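Home > Visit Grurdale > Visitor Bureau > Meetings and Minutes

We use cookies to keep this site running and to understand how visitors use it. Accept all | Manage preferences

Grurdale Visitor Bureau
Minutes of the regular meeting, 14/08/2023

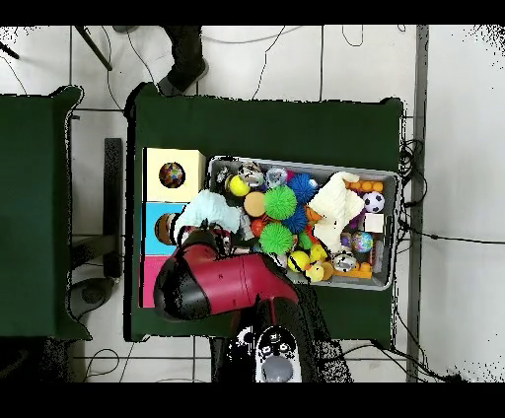
Tymofii Harasym asked, before the agenda had even been adopted, whether we could please settle the question of the town slogan this time, as the new welcome signs can't go to the printer without one and he has been promising them to the motel owners since spring. There was general agreement, and a little applause, and the slogan was moved up to the first item.

Minutes of the previous meeting were approved with one correction. The name of the river walk is Tello Walk, and was typed as Tell Walk throughout.

1. Slogan

The public suggestion box closed with 171 entries, and Unnur Damgaard had very kindly typed them all up and brought copies for everyone. She thanked the library for keeping the box on the front desk and said she'd enjoyed reading every one of them, including those that were mostly about parking. A good many mentioned Plurndale in one way or another, and this set off a long and friendly discussion. Some members feel we spend too much breath on being "the town before Plurndale" and that people who live here are tired of hearing it. Others pointed out that plenty of our weekend visitors do come to us by way of Plurndale, often because the hotels there are full, and that a sign poking gentle fun at the neighbors might get its picture taken.

Mr. Harasym said he had lived in both places and wished it to be recorded that they are nothing alike, that the bread is better here, and that he would say so to anyone's face. So recorded.

After several rounds the list came down to two: "Grurdale — Stay for Supper" and "Grurdale, on Purpose." A show of hands gave it to "Stay for Supper," six to two. Those on the losing side were gracious about it, though there was a request that "on Purpose" be kept for a T-shirt.

ACTION: Unnur Damgaard to send the wording to the sign printer and ask for a proof in the dark blue.

2. Flolleo weekend

Planning for Flolleo is well along. We have 63 stalls confirmed, with more on a waiting list, and the street closure has been approved on the same terms as last year. The brass band will play from the bank steps again, provided someone remembers to ask the bank (see action below). There was a worry about the pie tent, which stood in full sun last time and made things hard on the meringues, and it was agreed to move it under the sycamores beside the old depot.

A letter was read from a couple who drove more than 8 hours to come last year and wanted us to know they'd had the nicest time, and that a gentleman on Mill Street had let them park in his driveway and sent them home with tomatoes. The chair said letters like that are why we do this, and asked that it be pinned up in the visitor center.

ACTION: Tymofii Harasym to speak to the bank about the steps.
ACTION: Pie tent to be redrawn on the site map before it goes to the fire marshal.

3. Visitor center hours

Sunday opening has been tried through the summer and the staff feel it has been worthwhile, mostly for cyclists wanting the restroom and a map. The proposal is to keep Sunday afternoons going until the end of December and then look at it again. Carried, with thanks to the staff, who have been very good-natured about giving up their Sundays.

The rack of brochures by the door needs sorting. Several are for businesses that have closed, and one still shows the old bridge.

4. Walking map

The second draft of the walking map was passed around and much admired. Corrections: the bakery is on the wrong side of Center Street, the cemetery gate is locked at dusk and the map should mention it, and Tello Walk should be drawn all the way to the footbridge. Unnur Damgaard wondered whether the hill up to the water tower could be described as something other than "gentle," having climbed it with her mother. "Steady" was agreed.

5. Any other business

Lost property from the July concert is still at the front desk — two folding chairs and a casserole dish with a blue lid.

The coffee fund is low. Please put something in the jar.

The meeting closed at 8:40 p.m. The next meeting will be in the same room, with the sign proof first on the agenda if it has come back.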